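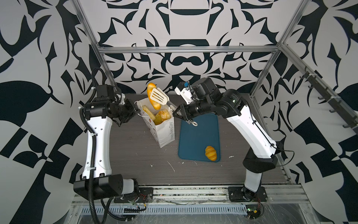 A golden bread roll and its white paper bag.

Mameo bakery opens a second shop in Cindilik, and the early rolls are staying

November 21, 2022

I'm so pleased to finally share this one! Mameo, my little bakery, is opening a second shop on Grellora Street in Cindilik, two doors up from the old post office. The ovens are in, the sign is up (slightly wonky, I'm told it can be fixed) and we start serving at seven in the morning.

We'll have 14 kinds of bread on the shelves, including the long golden rolls that people keep asking me about, plus the seeded loaf and the plum buns at weekends. Prices are the same in both shops. I put the question to our customers over the summer and 2,491 of you filled in the card, which floored me. Most wanted earlier opening and a place to sit, so there are 38 seats and a proper coffee machine.

Our flour still comes from the Wibisono mill, as it has from the start, and we can now bake up to 516 rolls before breakfast.

Bread classes begin upstairs in March. They're small, they're floury and you take home what you make.

Press visits are welcome any morning after ten, once the queue has died down. Ring the Cindilik shop or just come in and ask for the owner, I'll be the one in the apron.

Ends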